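Jaltico Corporate Records Kit

Item 1191
For corporations and LLCs with up to 46 owners

Most new companies don't need much in the way of paper. You need the filed formation document, a set of bylaws or an operating agreement, a record of who owns what, and minutes of the decisions that matter. A shoebox will hold all of it. We sell a kit anyway, and this page is meant to help you work out if it's worth your money.

The Jaltico kit is a three-ring binder with a slipcase, 6 printed index tabs, a stock or membership ledger, blank certificates and a hand seal with your company name on it. It comes in black or dark red. The paper is decent. The gold lettering on the spine is optional and adds to the price, and we have yet to hear of a bank or a buyer who cared.

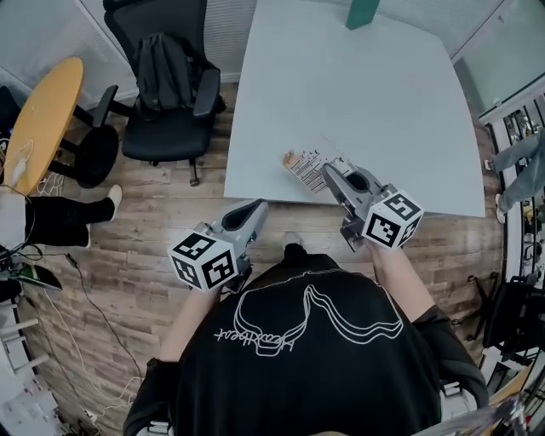 About the seal. Many states no longer require one. Some owners like the look of an embossed page, and some foreign banks still ask for it. If neither applies to you, order the kit without the seal and save the difference. The Trundosby kit, which we also stock, can't be ordered that way.

The forms deserve a harder look. Every kit maker claims its forms are "attorney drafted," a phrase that covers a lot of ground. Ours were revised in November by Antigoni Kourkoulas, who took out a page of indemnity wording that we had been reprinting for years without asking what it did. They are still general forms. They won't deal with two founders who put in unequal money, or a member who wants to leave early. If that's your situation, pay a lawyer for the agreement and use our binder to keep it in.

What's in the box
Binder and slipcase
6 index tabs
Ledger pages for stock or membership interests
Blank certificates, numbered
Sample bylaws or operating agreement (choose one)
Sample minutes for the first meeting
Hand seal (optional)
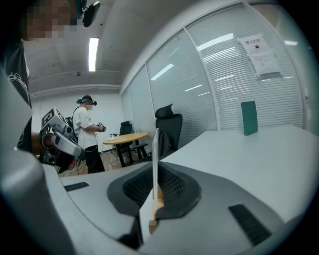
White table with glass partitions and blinds behind.

What it won't do
Owning a records kit doesn't protect you from personal liability. Sellers hint that it does. Courts look at how the company was run: separate bank accounts, enough capital, real decisions. An empty binder proves very little. It also doesn't file your annual report or remind you that one is due.

Customer comment
"I bought the Irar set for my first company and never filled in the ledger. Bought this one for the second and did, mainly because there were fewer pages. The certificates are fine. I would skip the slipcase." Nokuthula Botha

Ordering
Give us the exact company name as it appears on your filed document, including the comma before "Inc." or "LLC" if there is one. Seals are made to order and can't be returned if the name was typed wrong. Wait for state approval before you order. Names do get rejected.

Refill certificates for the older Chiang binders are listed separately under item 3000. They don't fit the Jaltico rings.

Page last revised 18 January 2025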